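Project Diary — Dolgate Court Rehabilitation
Entry for Sunday, August

The third phase of work at Dolgate Court is under way. Residents of the 18 apartments on the north stair returned to their homes this week, and the temporary units at Hviid House have been released for the next group of households.
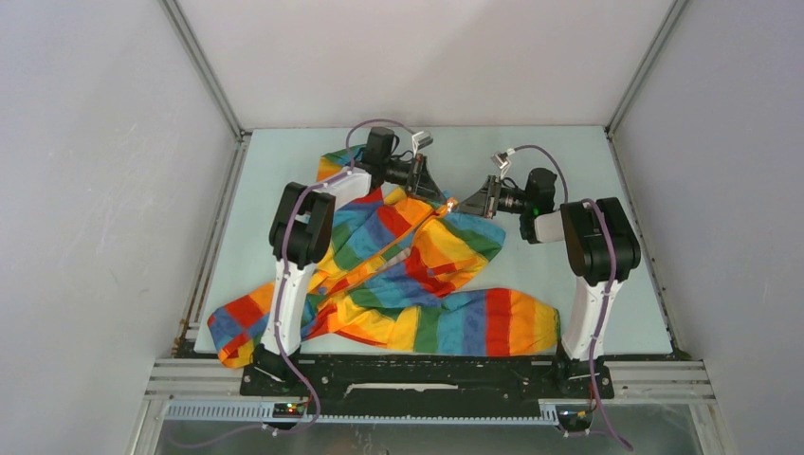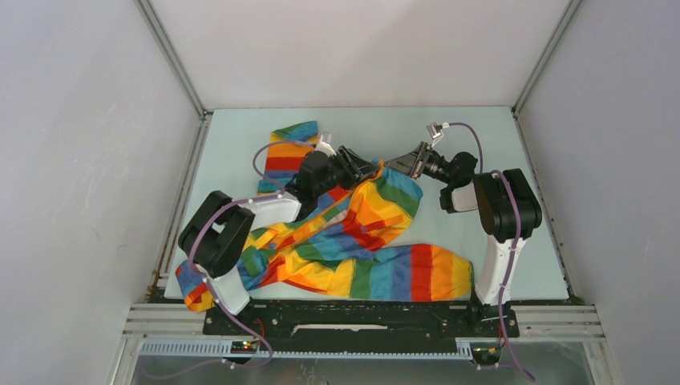

Striped cloth on the tabletop, two views.

The day was given to the heating records. The contractor, Clevholm, has replaced the risers in 3 of the buildings and has asked for access to the remaining basements before the cold weather. Notice was posted in every lobby at 9 a.m. Residents who cannot be at home may leave a key at the management office, where it will be signed in and out.

The question of the laundry rooms is still open. The drawings show one room per building, but the original approval allowed for shared rooms, and the lender has asked which version governs. Our reading is that the drawings do. A letter to that effect has been prepared and will go out with the monthly draw request.

Income certifications stand at 33 outstanding. Most lack only a signature page. The Zusix system rejected several files for a missing unit number, and these were entered again by hand during the afternoon — a slow task, and one we had hoped to be finished with by now. The corrected files were accepted.

Rent for the two-bedroom units on the lower floors will remain at $690 until the current leases end. This was confirmed in writing to the residents' association, which had asked twice.

The roof inspection at the south building was postponed on account of wind. The elevator there is in service, although the door on the fourth floor closes slowly and has been reported again.

Still to do: meter readings for the boiler room, the revised parking plan, and a reply to the city regarding the sidewalk shed permit.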